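Corkboard vs. pinboard fabric for a sewing room wall
Hendthorpe Home & Craft Forum > Small Rooms

dirngate_quilter
I have a wall 98 inches wide in the sewing room and want somewhere to pin patterns and swatches. Cork tiles or fabric over fiberboard? The tiles I priced were $14 a pack and I need 10 packs.

tallspool
Fabric over fiberboard. I had cork tiles in my last place and they crumbled wherever I pinned a lot. Adhesive took the paint off when I moved.

marl26
Disagree. Cheap thin tiles crumble. Thick cork on a backer holds up fine. Mine went up in January four years ago and I pin into it every day.

tallspool
You own your house though. OP didn't say if she does. Pulling glued cork off drywall is a weekend job plus patching.

dirngate_quilter
Renting, so no glue on the walls.

marl26
Then frame it. Cut a backer, glue the cork to that, put wood strips around it and hang it on two screws. It leaves two holes.

pinfold_b
Same advice from me. Make two or three smaller boards instead of one big one. A single 98 inch board won't go up most stairs. Miter the corners if you have a saw for it, butt joints if you don't.

tallspool
Butt joints look unfinished.

pinfold_b
Paint them and they look fine from across the room. Whichever you use, lay the board flat on a table and check the strips on both long sides before you hang it.

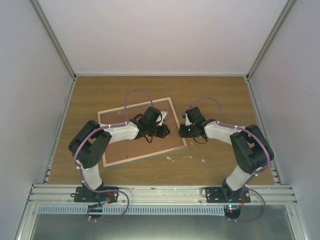
Mine are 26 inches tall and I wouldn't go any taller, the top row gets hard to reach over a cutting table.

dirngate_quilter
Going with two framed boards. Does anyone have a source for thick cork by the roll?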